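The Sorting Bin at Sterkidcombe

By Marina Margaritis

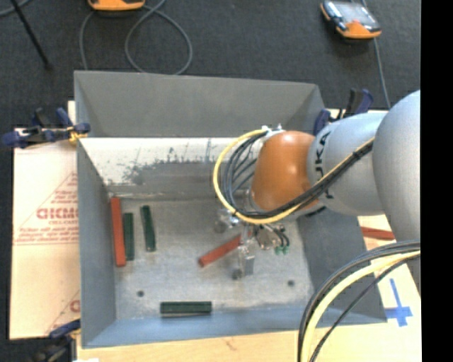
Red and green in the big gray bin.

Brenda Mansilla loved the red ones best, and she told everyone so before she had her coat off.

"Look at that long one by the wall!" she said. "Straight as a fence post. And the green one snuggled right up next to it!"

She had come up from Urkham on the 6 a.m. bus, her first December at Sterkidcombe, and she already thought the bin was the finest thing in the building. Old Stergiou had shown her the scratches on the far wall, all those thin lines in the pale metal, and said you could read them like tree rings. She believed him completely.

"Which one goes first?" he asked.

Brenda leaned on the rail. It was a wonderful question. The green block down at the front lay sideways, easy as pie, but the red one in the middle was on a slant, and she had a feeling about it.

"Red," she said. "The middle one."

"Everybody says the green."

"Well, I'm from Urkham!"

He laughed so hard he had to put down his tea. Then he wrote it in the book – middle red, B.M. – under a page of other people's guesses going back to the Rarkadum days, and he handed her the pencil so she could sign.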